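Galton shelf-picking comparison

The Galton shelf-picking comparison is a bench procedure for evaluating robot grippers and wrist cameras on small packaged goods. It was developed at the Galton laboratory in Trarnlow to replace a set of informal trials in which each gripper had been tested on different items. The procedure measures whether a two-finger gripper can take a named item from a tiered display stand and set it down in a tray without moving its neighbors. The current form covers 3 grippers and has a total of 2,680 recorded attempts.

Background

Earlier trials at Galton used plain blocks on a flat surface. Results from those trials did not carry over well to retail packaging, where wrappers flex, cartons slide and bottles roll. The revised procedure, adopted in February, uses ordinary groceries and keeps the arm, table and controller fixed while the gripper or camera is changed. 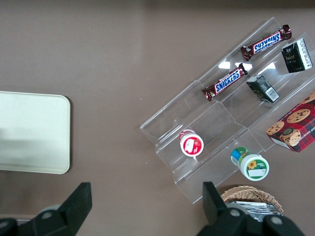 Muammer Demirtaş
Contributing editor, robotics and automation

The display stand is clear acrylic with stepped shelves, set diagonally on a brown tabletop. Goods on it include two Snickers bars, small dark green cartons, a red box of chocolate chip cookies and bottles with printed labels. Silver foil packets are stacked in a wicker basket in front of the stand. The wrist camera has both gripper fingers in view along the lower edge, so the finger opening can be checked against the target.

Clear acrylic is a known difficulty for cameras that measure depth. Edges and step lines show as thin bright outlines, and glare spots can be mistaken for part of an item. The procedure therefore scores camera errors separately from grasp errors.

Grippers compared

The Khasawneh gripper is a parallel two-finger design with flat pads. The Bronier gripper uses angled fingers on a linkage and opens wider at the same body size. The third is an in-house Galton unit with softer pads and no force sensing. Each is mounted on the same wrist plate, and the camera is calibrated again after every change.

Scoring

An attempt is recorded as complete, partial or failed. A partial result means that the target reached the tray but another item was displaced. Each gripper must finish 500 attempts before its results are listed. Attempts stopped by the operator are logged but left out of the score.

Results

Of all recorded attempts, 339 were failed. Candy bars gave the Khasawneh gripper the most trouble, as its flat pads tended to close on the crimped end of the wrapper and slip. The Bronier gripper handled upright cartons well but struck the shelf edge more often when reaching for items lying flat. The in-house unit had the fewest partial results and the longest cycle time.

Limitations

Lighting is held constant, and the layout of goods is changed only between runs. The procedure does not test worn pads or damaged packaging. A version with two wrist cameras is in preparation at Trarnlow.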